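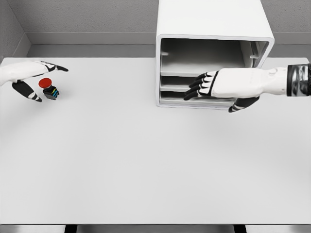

White matte tabletop keeps marking, what topcoat?

Home & Garden > Painting and Finishes
Asked 3/26/24

Jonas Eberhard
Painted an old table for the spare room, plain white, matte. Used the Tudgate furniture enamel, 2 coats, small foam roller. Looked great for a fortnight. Now every mug leaves a ring and there's a grey smear where my forearm rests when I'm on the laptop. Sugar soap takes the smear off but leaves a shiny patch, which is nearly worse.

Underneath is old varnished timber, I sanded it but not back to bare. Primed with whatever was in the shed, tin had no label left.

Want to keep it matte. Do I just put a clear over the top or is it strip and start again? Don't want it going yellow like mum's kitchen cupboards did. Also we're in Sterside so it's still pretty humid if that makes a difference.

3 replies

tradie_kel
Shiny patch is burnishing. Happens with any dead flat paint when you rub it, you're polishing it basically. Flat is for ceilings.

Don't strip it if it's stuck down properly. Check first. Score a little cross somewhere underneath or on the back edge, press masking tape over it, rip it off. Paint comes with it = your mystery primer is no good and a clear won't save you. Nothing comes off, keep going.

Then:
Wash with sugar soap, rinse, rinse again. Leave it overnight.
Light sand, 240 or finer, just to knock the sheen off those patches so it's even. Vacuum and a damp cloth, NOT a tack cloth, the waxy ones can give you fisheyes under waterbased.
Waterbased poly, the non yellowing kind. Oil based will yellow over white, every time, that's what happened to your mum's cupboards I'd bet.
Thin coats. 4 if you can stand it. Stir the tin, dont shake it, and keep stirring as you go because the matting stuff sinks to the bottom and you end up with a glossy first coat and a chalky last one.

Honest opinion, go satin or low sheen for the last coat. Matte clear marks less than matte paint but it still marks. Low sheen on a white top hardly reads as shiny once it's in a room.

Humidity, just wait longer between coats than the tin says. If it feels cool to the back of your hand it's not ready.

marg in Clorkley
I use Plattner wax on mine and its lovely, smells nice too. Have to redo it every so often. Coasters!!

Bev T
Please don't put wax on it if you think you'll ever want to paint or varnish it again. Took me a whole weekend with turps to get it off a sideboard.

Agree with Kel mostly. Only thing I'd add is cure time. Dry isn't cured, enamel can stay soft for weeks and if you were putting mugs on it straight away that could be half your problem. I did a desk last September and ruined it by putting the printer back too early, rubber feet stuck fast and took the paint with them. So before you buy anything, leave it empty for a bit, then try your fingernail in a corner. If it dents, wait.

Paid 40 dollars for a litre of the waterbased clear, did the desk and a bookshelf and there's still some in the tin.

Jonas Eberhard
Tape test done, nothing lifted. Fingernail leaves a tiny dent so I'll give it a few more weeks and then do the clear in low sheen. Thanks Kel and Bev. And sorry Marg, skipping the wax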